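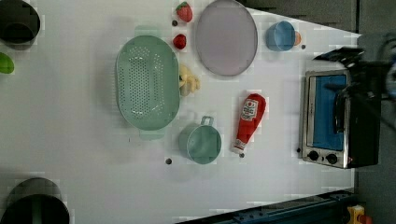
Sternari Tabletop Arm Kit: Review
By Maxine Ngata

Rating: 3 out of 5

The Sternari kit is a single arm with a two-finger gripper, a clamp-on mount, a power supply and a license for the company's teaching software. It sells for $1,799. I bought ours at full price for the after-school program I run in Renanbridge, and we have had it since June.

Setup

Unboxing to first movement took one afternoon. The printed guide covers the mount and the cables well. It says almost nothing about calibration, and the video it sends you to was made for the older model, which has its cable port on the other side. I ended up writing to support on a Wednesday and had a clear answer the next morning.

The mount needs a solid table edge. It would not hold on our folding tables.

Teaching it a task

You guide the arm through a motion by hand, save it, and repeat. After enough saved runs the software builds a routine that can cope with small changes in where things are. We used toy kitchen items for nearly all of our practice: a colander, a plate, a pot, a cup, bananas, strawberries, a ketchup bottle and a toaster oven. Toys are cheap and light, and nothing spills.

Our first job was putting a strawberry on the plate. The group saved 364 runs over several weeks, which is more than most people would need. The manual suggests 300. By the end the arm did this job well enough that the kids got bored with it and asked for something harder.

The pot was next. Its loop handle is easy for the gripper to get hold of if the handle is facing the arm. If the pot has been turned, the arm often closes on nothing and carries on with the rest of the routine as though it had picked something up. There is a grip check in the settings that is supposed to catch this. It is off by default and you have to turn it on again after every update.

The ketchup bottle gave us the most trouble. Lying down, it rolls when a finger touches it. Slowing the approach speed to the lowest setting helped.

We never got a dependable routine for the toaster oven. The arm could reach it, but the fingers are wide and flat and there wasn't much room to work with. Sternari sells a narrower pair separately. I haven't tried them.

Noise and upkeep

It is quieter than the Rumico arm we had before. One finger pad came loose in the second month and was replaced free. The screws on the wrist need a check every week or so.

Who should buy it

It suits a classroom or club with a permanent table and an adult who has time to learn the software. If you have to pack up after every session, look for something lighter. I would also turn on the grip check before you save a single run.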